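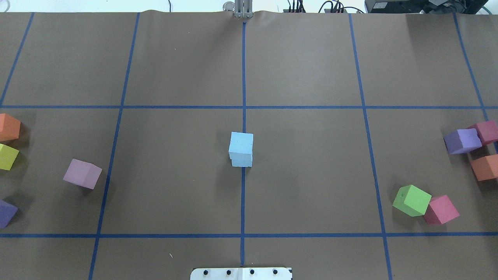

I have wanted to write about foam cubes for some weeks, and I kept putting it away because it seems too small a subject for a post. But people asked me in the comments under the shelf post what I use for my colour sorting evenings, so I will write it down properly, with the tape and the paper also.

First, the cubes. I bought my first set in February from a small shop called Plimora, which sells mostly things for schools. It cost 14 pounds and it came in a net bag that I have already lost. I chose foam because I live above other people. Wooden cubes are more beautiful, I admit it, but when one falls on the floor at ten in the evening the whole house knows it. Foam makes no sound. It is also kind to the edge of a table, and you can squeeze it a little and it comes back.

The disadvantage of foam is that it takes marks. A fingernail is enough, or the corner of another box. After a few weeks my green one had small dark dots and I could not get them off with soap. I tried a rubber, the kind for pencils, and this helped a little, but then the surface became shiny in one spot and I liked that even less. So now I leave the dots. The light colours are worse than the dark ones in one way and better in another: dirt shows on them sooner, but scratches show less.

Then the colours themselves. The sets with pastel tones are nice to look at, but they make the sorting more difficult than you expect. In daylight I have no problem. Under a warm lamp in the evening, lavender and pink come very near to each other, and I have put the wrong one away many times and found it only the next morning. If you buy a set for a small child, I would look for one where the purple is a strong purple. For myself I like the difficulty.

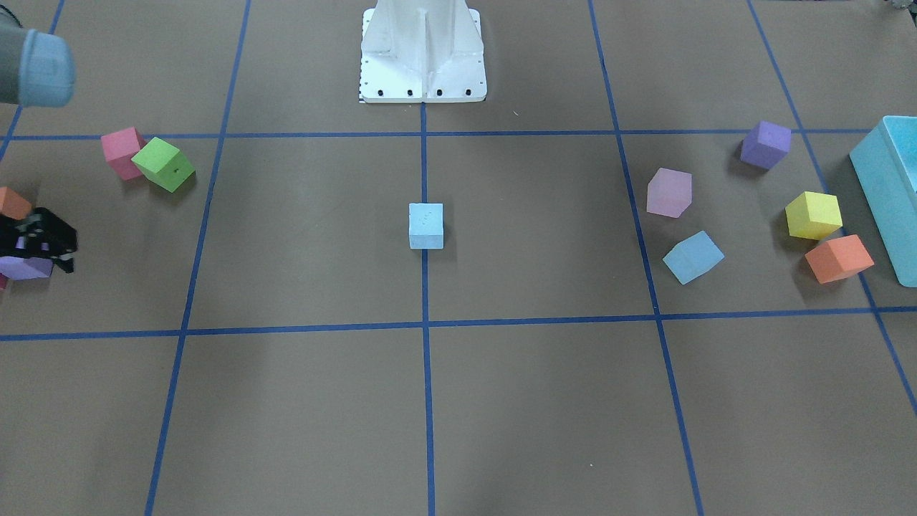 Pink and green beside each other, light blue in the middle, and the bin in nearly the same blue.

About the bin. I think a bin should have a different colour from everything you put in it, and I did not follow my own opinion. A light blue cube in a light blue bin disappears for the eye, and when I check if all is put away I must look twice. My sister-in-law uses a white washing-up bowl, and it is better than anything from a shop. The important thing is that the walls are not too high. You want to lay the cube down in it, without throwing.

Now the table, and here I have stronger opinions. I cover it with brown paper, the ordinary kind for parcels. I buy the Ravness roll because it is wide and not shiny. Shiny paper reflects the lamp, and then the tape lines are hard to see. The paper must be pulled flat before you fix it, and I always fix the long side first and smooth it with the side of my hand. At the back, near the wall, I never get it completely flat. There is always a small wave there. In the beginning it made me nervous and I took everything off and started again, two times in the same evening. Now I accept the wave, because no cube ever goes so far back.

The tape is blue. I tried black before, and it was too hard for the eyes, like looking at a window with bars. Blue on brown is calm and still very clear. I measure nothing any more. I put one line down the middle, then the lines across, then the others to the left and the right, and I stand back and look. If one is slightly crooked, I leave it for that week. Pull the tape off slowly and flat along the paper, not upwards, or it takes a layer of the paper with it and you have a hairy stripe.

Why squares at all? Because without lines I only push things around. With lines, each cube has a place where it is, and a place where it should go, and this makes it an activity. I start with the cubes spread over the squares, some near together and some alone, and I take them one after the other. I spend 21 minutes on it, which is the length of one side of a record I like. It is a very good thing to do after a day of writing e-mails.
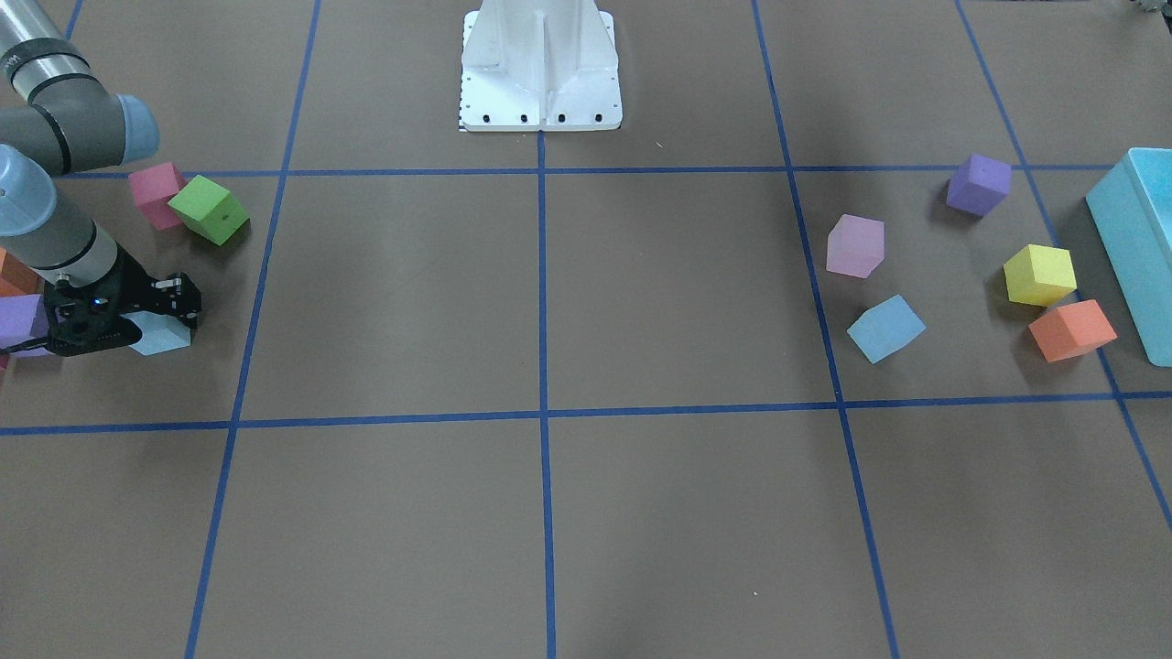 Devadiga wrote to me under the last post that the ones leaning on each other should always go first, as they are the ones that fall over when you touch a neighbour, and that starting with the single ones is only a way to feel quick.

I thought about this for some days. I believe it is right for wooden cubes, which slide. Foam has more grip, and two foam cubes which lean together can stay like this the whole evening. But I tried it the other way, the leaning pair first, and I must say that the rest went more peacefully. So I changed my order. I also noticed that I take a tilted cube differently from a straight one. With a straight one I don't think. With a tilted one I turn my hand first, and only then close the fingers. If I close them too early the cube turns by itself and goes away over the line.

There is also the question of where to hold it. From above, by two opposite sides, in the middle of the height. If you hold too near the top, the foam bends and the cube hangs crooked. If you hold too low, your fingers touch the paper, and the paper makes a dent.

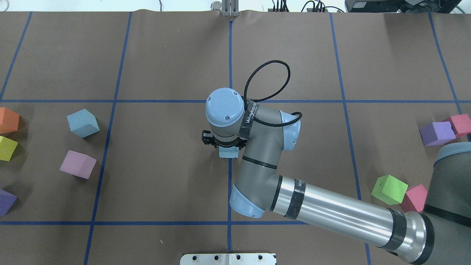 Light blue again, held by its sides, with the other colours left and right.

A few small things that I forgot to put in their place. Store the cubes dry and not in the sun. I had a set on the window sill and the yellow became pale on one face only. Do not write numbers on them, even with a pencil. And change the paper before it becomes soft in the middle - I waited too long with mine, and the tape did not hold there any more.

I have ordered a second set from Ukon, which has 6 colours that Plimora does not sell, among them a grey and a dark red. I don't know yet if the size is the same. The page says the sides are equal but it does not say how long they are, and I have written to ask. When they come I will put both sets on the same paper and see if I can still tell the two purples apart with the lamp on.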